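Ticket 3618 – Wäscheservice Talebi, Objekt Gremberg
Betreff: Zuordnung von Wäschestücken, Zimmer 11
Status: in Bearbeitung
Bearbeiter: Aurelio Sotomayor

Meldung: Bei der Abnahme des Zimmers konnte die bunte Kinderauflage auf dem Bett keiner Position der Wäscheliste zugeordnet werden.
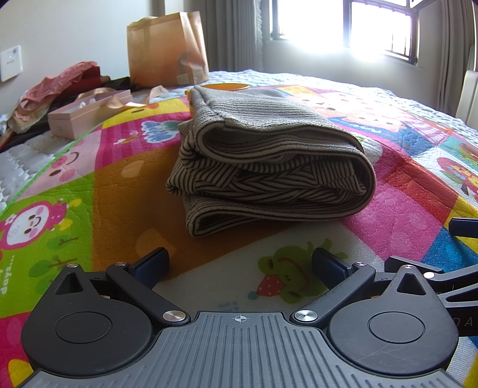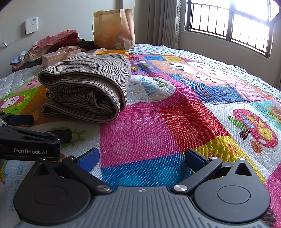
Bett in Zimmer 11, Auflage mit Cartoonmotiven; im ersten Bild darauf das gefaltete Strickteil in Beige und Braun.

Prüfung: Die Auflage ist in der Liste weder als Decke noch als Spielmatte geführt. Das gefaltete Teil ist ebenfalls nicht erfasst. Der weiße gesteppte Matratzenbezug gehört zum Bestand und verbleibt auf dem Bett. Die hellrosa Schachtel mit Schleife ist nicht Gegenstand dieses Vorgangs und ungeöffnet zu belassen.

Maßnahme: Beide Textilien werden bis zur Klärung nicht in die Sammelwäsche gegeben. Eine Nachfrage bei der Ausgabestelle Jevon ist erfolgt, die Antwort steht aus. Lagerung vorläufig in Fach 59.

Wiedervorlage: September, bei der nächsten Bestandsaufnahme.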